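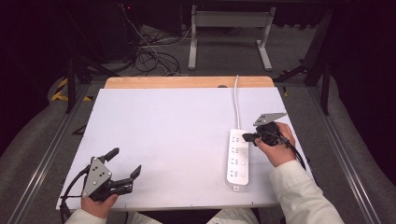 What do you take first when you're clearing out a shared workroom?
The sockets, according to my uncle, because whoever holds the sockets holds the room.

Search stories
Go

The Power Strip

I should say that my uncle Nnamdi had never moved anything in his life without an argument, so when the letter came in August telling us to be out of the Kamath building I put the kettle on and waited. He read it twice. Then he went and stood by the bench with his hand flat on the white power strip, as if somebody might be coming up the stairs for it that minute.

"This is ours," he said.

"I know it's ours."

"Ikechukwu thinks it's his."

Ikechukwu Mohammed had the other half of the room. He mended radios under the name of Odeck and we mended lamps under the name of Arkeck, and for as long as I'd worked there the two of them had shared one kettle, one window and one power strip (plus a broom, but the broom was definitely Ikechukwu's). They each swore they'd bought it. My uncle said he'd got it from Drirkolier on the high street, the week the shop opened. Ikechukwu said the same shop, same week, and he remembered it was raining!

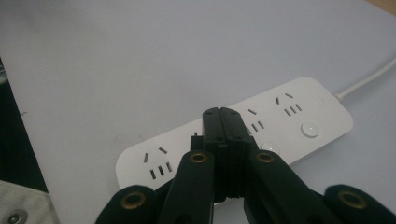 Why not just buy another one?
My uncle said you could buy another one of anything, and he'd thank me to pass the parcel tape.

So we packed. I wrapped 88 lampshades in newspaper and got ink up to my elbows, and Ikechukwu carried his radios down two at a time, talking to them on the stairs. The room got bigger and echoey. Every so often one of them would drift over to the bench and do something pointless to the strip, straighten its cord or press a button and press it back again. They were polite about it. It was awful to watch, like two people at a party both pretending they don't want the last sausage roll.

By Tuesday tea time all the boxes had gone and we were down to the kettle. It was plugged into the strip, obviously, and we drank our tea standing up.

"Thirty pounds on a van," said my uncle, "and I've still got to come back for this."

"You needn't come back," said Ikechukwu. "I'm taking it."

I'd had enough by then. I turned it over to look for a price sticker, thinking that might settle things, and there on the underside in faded biro was a name. It was my aunt's. She'd written it the way she wrote it on everything, cake tins, umbrellas, me once, with the big looping tail.

My uncle held it for a long while. Ikechukwu looked out of the window at the bins.

"She did lend it us," he said at last. "I remember now. It was raining."

"It was," said my uncle, and he wound up the cord very carefully and gave it to me. 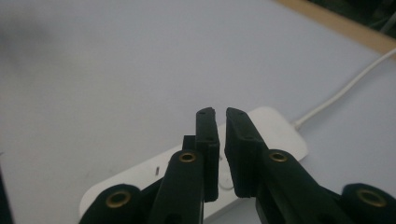 An open grip over the pale worktop.

I've got it at home, beside the bed. They both ring up to ask how it is.

Back to top | Contact | Copyright the author, all rights reserved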